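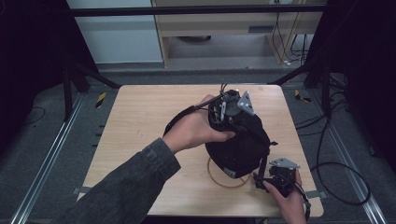 图3 采集工位,头部视角。软包件A类,双手操作。

4.2 软包件的感知与规划接口

上一节的刚体跟踪器在硬质零件上够用,换到软包件就不行了。布料外壳没有稳定外形,金属支架又是硬的,两者靠布和线连在一起,位姿互相牵扯但不固定。早期版本把整个物体当一个刚体来配准,支架一歪,整包跟着歪,规划器拿到的抓取点经常落在布的褶皱里。后来拆开做。

具体拆法:支架各自估一个六自由度位姿,布面只给一个粗的占据体,不估形变。线缆单独走一条分支,输出折线,节点数上限为14。节点再多对下游没有帮助,规划器只用它来算禁入区。图3这类画面里黑线压在黑布上,对比度很低,分割网络最容易在这里断线,断开的两段要不要接,由后处理按端点切向决定。阈值是手调的,换光照要重调,这点没有解决。

中间件用Rustix,所有节点跑在同一台主机上。感知结果打包成一条消息,带采集时刻的时间戳,不带处理完成的时间戳。两种都试过,带后者时规划器会把旧位姿当成新的用,手部已经移开了还在避让原来的位置。消息里另有一个置信度字段,低于阈值的支架位姿不丢弃,只标记为“保持”,规划器沿用上一次的值并放大碰撞余量。

手部遮挡。支架被握在手里的时候,可见的往往只剩一个角或一条边,单帧配准多解。我们的做法比较土:手部关键点先出,若支架掩膜与手部掩膜相邻且相邻边界够长,就认为支架与手刚性连接,位姿由手腕运动外推,直到支架重新露出足够面积为止。问题是手指在布上搓动时也会触发这个条件,此时支架并没有跟手走。加了一条速度一致性检查,误触发少了,没有消除。失败样例见附录B。

数据方面。训练集由Ernari标注工具产出,共2304段,每段截取一次完整的双手接触,从第一只手碰到物体算起,到两只手都离开为止。其中963段带线缆折线标注,其余只标支架和手。划分按物体实例做,不按片段做,同一个包不会同时出现在训练和测试里。第一轮曾按片段随机划分,测试分数虚高,那一轮的结果全部作废,本文不引用。

标注里有几条约定,复现时需要注意:
支架被布盖住一半以上,标“不可见”,不猜。
布带不算线缆,哪怕它弯成环。
散在桌面上的细绳算线缆,但归到“非附着”一类,规划时只避让不跟踪。
头部视角下桌子四角需全部可见或可外推,否则该段剔除,外参校验要用。

外参。头部相机随人动,每帧相对桌面的位姿由桌角和桌面平面联合求解,周围的框架和导轨不参与。试过把导轨的长直线加进来,旋转更稳了,但工位之间导轨间距不完全一样,换工位就带偏置,最后还是去掉。桌角是圆角,角点检测直接用会往内缩,改为拟合两条直边再求交点。

规划器。沿用Coste的采样框架,只改了代价项。每次查询最多展开200个节点,超出就返回当前最优,不等收敛。代价由三项加权:末端到目标支架的距离、与布面占据体的重叠、与线缆折线的最近距离。第三项权重给得最大,勾到线的代价比抓偏大得多,抓偏可以重来。布面允许轻微重叠,硬性禁止的话大多数查询直接无解,支架本来就贴着布。

双臂时序没有做联合规划。先规划持稳的一侧,再把它的扫掠体当静态障碍规划另一侧。次优,但是快,并且日志好读,出错能看出是哪一侧的问题。联合规划的版本在Pillden仿真里跑过,解的质量略好,调试成本太高,没有进入主流程。

已知的坑列在这里,后文实验不再重复解释。一,深色布料上深度空洞多,占据体偏小,所以统一外扩一圈,外扩量对所有物体相同,对小件偏保守。二,两块支架外形接近时身份会互换,跟踪器靠上一帧位置区分,两块靠得很近又同时被遮挡时会换错,换错之后不会自己换回来。三,背景里下垂的线束偶尔被当成物体线缆,用桌面多边形裁一下即可,但物体自带的线伸出桌沿时也会被一起裁掉,这部分禁入区就丢了。目前对伸出桌沿的线不作保证。

代码和配置冻结在2024年11月的版本,之后的改动只涉及可视化工具。12月补跑的消融用的是同一份权重,结果放在4.4节的表里,跟主表的随机种子不同,不要直接做差。4.3节先给感知单独的误差,再给接入规划器之后的成功率,两者的测试片断是同一批。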